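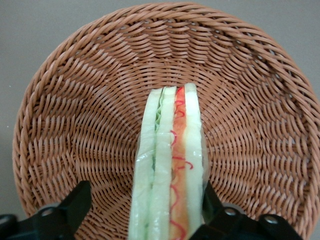 *Photo: Bradley Hartley*

# Illitz Countertop Proofing Box, second version

I bake four loaves most weeks, two of wheat sourdough and two of a rye blend, in a kitchen that sits at 65 °F from late fall until spring. At that temperature my bulk fermentation takes most of a day and the final proof runs past midnight. I bought the Illitz box to fix the schedule. I have used it since August, long enough to have an opinion on the controller, the hinge and the cleaning.

## What it is

The box is a folding enclosure with a heated base plate, a water tray, a wire rack and a lid with a small window. Folded, it stores upright beside a sheet pan. Open, it takes up more counter than a microwave, and the lid needs clearance above it, so measure under your cabinets before ordering. The cord leaves from the left rear corner and cannot be routed to the other side.

The base plate draws 200 watts at full output. It reaches full output only during warmup. After that it cycles, with a faint click from the relay each time. The first version had a dial. This one has a four-button panel and a display that reads in whole degrees, Fahrenheit or Celsius.

## Temperature

I tested with two probe thermometers, both checked in ice water beforehand. One went at rack height in the center. The other was taped to the inside wall near the hinge. The box was set to 78 °F and left empty with the lid shut.

The center probe settled at 77 and stayed within a degree of that for the rest of the evening. The wall probe was less steady and ran three degrees low. Moving it to the latch side closed the gap to one degree. There is a narrow leak along the hinge where the panels meet, and a folded dish towel laid over the seam mostly cures it.

Air temperature is only part of it. Dough that goes in cold stays cold for a long time. A batch mixed with tap water came out at 69 °F, and after two hours in the box at 78 its core had gained only four degrees. If you want the stated schedule, mix with warmer water and let the box hold the temperature. Using it to raise the temperature is slow, and turning it up to compensate overheats the bottom of the dough before the middle has moved. I tried 88 once and got a slack, sticky layer at the base of the tub and a normal dough above it.

## Humidity

The water tray is a shallow aluminum pan that sits on the plate. Half full, it kept an uncovered dough from skinning over through a three-hour final proof. Completely full, it fogged the window and dripped from the lid onto the rack. The manual says to fill to the line. There is no line on my tray. Illitz support confirmed by email that the line was dropped from this version and that the manual had not been updated.

Bannetons need a drier setting than pans do. With the tray in, my floured liners were damp enough by the end of the proof that the rye stuck in two places. With the tray out and a loose cover over each basket, both rye loaves released cleanly. I now use the tray for pan loaves and rolls only.

## Capacity

The rack holds two nine-inch round baskets side by side with little to spare, or one long oval and nothing else. Two standard loaf pans fit lengthwise. A second rack is sold separately. I don't recommend it for bread, as the upper level leaves too little headroom for anything that rises above its rim. It works for jars of starter or yogurt.

## Controller

The timer is the weakest part. It counts down and beeps at zero, but it does not shut off the heat unless you hold the timer button until a small square appears on the display. The setting does not survive a power cut. After a short outage on a Sunday morning, the box came back at its default of 85 °F with no warning, and I lost the dough.

Pranab Barua, who has the first version with the dial, reports that his simply resumes where it was set. I would trade the display for that.

## Compared with the Clarbridge

Bradley Hartley lent me his Clarbridge fermenting cabinet for two weeks. It is a rigid box with a fan. Temperature was even from wall to wall, and the core of the dough warmed noticeably faster. The fan also dries the surface, so everything has to be covered, and the cabinet doesn't fold. It cost him $402 - more than twice what I paid for the Illitz. For someone proofing every day, the difference might be justified. For two bake days a week I could not justify it, or find a place to put it.

## Cleaning and wear

The panels wipe down with a damp cloth. Flour collects in the hinge channel and has to be brushed out dry, before it cakes. The rack has one small rust spot at a weld. The latch has loosened slightly but still closes. I have had no trouble with the plate.

## Verdict

**Recommended, with reservations.** It holds temperature at rack height well, and it stores in very little space. Check the display after any power interruption, leave the tray out for baskets, and cover the hinge seam in a cold room. Owners of the first version have no strong reason to replace it.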